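Subject: Re: [Kershaw Tea List] White cups, and do they stain?
From: Rochelle Zamora
To: Kershaw Tea List

Hi Kelly and everyone,

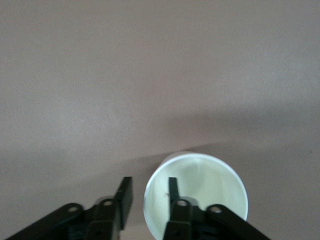 I've been meaning to answer this since Monday, so sorry for the wait. I switched to plain white cups for green tea a couple of years back and I wouldn't go back to coloured ones. You can see the colour of the brew properly (my old brown mugs made everything look like pond water!) and you know when to stop steeping.

Kelly Holroyd wrote:
> I'm thinking of replacing all my mugs with plain white
> ones but Mum reckons they'll be tea-stained inside
> a month. Is she right? Also, do you use a
> tablecloth or just put them straight on the table?

Your mum's half right. Black tea does leave a ring if you let the last mouthful sit overnight, and I'm a shocker for that. Bicarb on a damp cloth gets it off, a bit of a rub and a good rinse. I'd stay away from the scourers – I went at one of my favourites with a green one and it's never been the same inside, every scratch picks up tea now.

As for the table, I gave up on cloths. I like a plain, dull sort of colour under a white cup, greyish or mauvey, nothing shiny. Bradley Bunting swears by his checked cloth but he also irons it, so each to their own.

I got a box of 29 seconds from a café that was closing down, for $5, and gave most of them to my sister. If you're buying new, pick one up before you commit. Some of the cheap ones have such a thick rim that you dribble.

Does anybody still have Sandra's notes on water temperature? I've lost my copy again.

Cheers,
Rochelle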